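Width drift in the gripper labels, and what I did about it

I spent most of December on a part of our tooling that I had been avoiding, the code that turns raw recordings into finger width over time. We call the package Fladum. It reads the recording from each gripper, lines up the two streams, and writes out a pose and an opening width for every step. The policy trains on those numbers, so if the width is wrong the policy learns to close too early or too late.

The complaint came from Hortensia Puma, who runs training. Her policy would approach a chopstick well, stop with the fingers a little open, and lift nothing. On bigger things it was fine. She suspected the controller. I suspected the controller too, and lost two days to it. The commands going out matched the labels going in. The labels were the problem.

Width was being read from the position of the finger pads, with a single calibration taken at the start of a session. The pads are soft. When they press on something they tilt slightly, and the old code took that tilt as extra opening. On a mug the error is a small part of the total width and the policy never cares. On a chopstick the error is bigger than the stick.

I checked 208 recordings by hand in Ullier, our viewer. It was slow. In 23 of them the fingers were plainly closed on something thin while the label said they were still open. I had expected to find the bad ones bunched in one session, but they were spread over 16 different sessions, so I could not just throw one day away.

The fix has two parts. The first is a contact flag. A small model looks at a short window of frames and says whether the pads are touching anything. The second is a correction that applies only while the flag is on, and pulls the width back along the linkage geometry. The linkage is rigid, so its joints are a better reference than the pads. I should have used them in the first place – the pads were easier to segment, and that is how it went in.

The time alignment also needed work. With two grippers in the same task, each has its own clock, and the old code matched them once and assumed they stayed matched. They don't. I now re-match at intervals through the recording, and the flag from one gripper can be compared with the other when something gets passed between them.

Thin objects in a cluttered holder are the case I care most about, so table work with chopsticks and a utensil holder became my test set. I reran everything on Friday and left it going overnight.
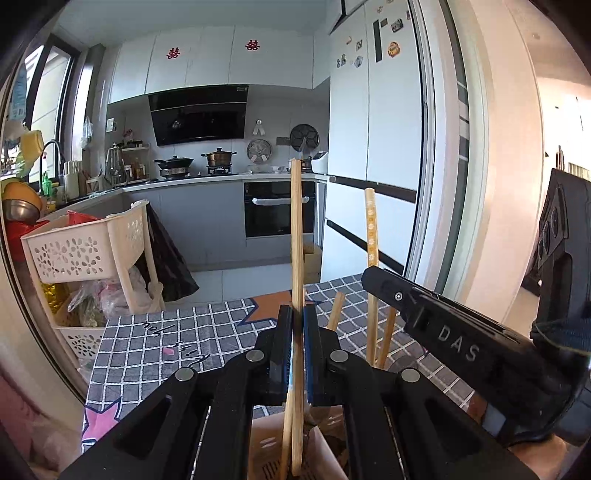
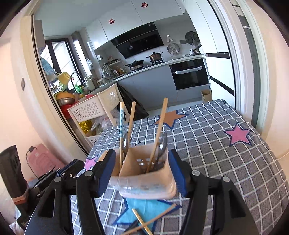
Stick and holder are both gripped in these first two, and the fingers are open in the next.
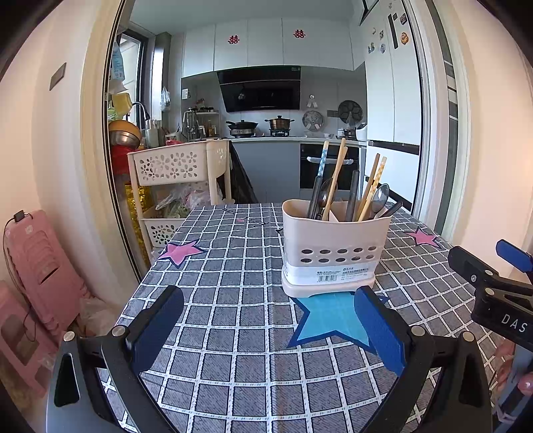
Afiq Wuisan wrote back after reading a draft of this that the contact flag ought to be a probability, and that a hard on/off would put a step in the width signal right where the policy is most sensitive. I have a branch with a smoothed version. It removes the step but blurs the moment of release, and I haven't decided which is worse. The hard flag is what ships for now.

If you use Fladum, old exports need to be regenerated. The raw recordings are fine as they are.

Comments

Dadik
Does the correction need a new calibration for every pair of fingers, or is one per gripper model enough? We swap pads a lot.

Nasution
I had the same trouble with pens. Masking out the pads and tracking only the joints got me most of the way, but I lost frames whenever a sleeve covered the linkage.

Dadik
Same with sleeves. I fill short gaps and drop the long ones.

Contact: use the form on the About page | Copyright, all posts by the author | Back to top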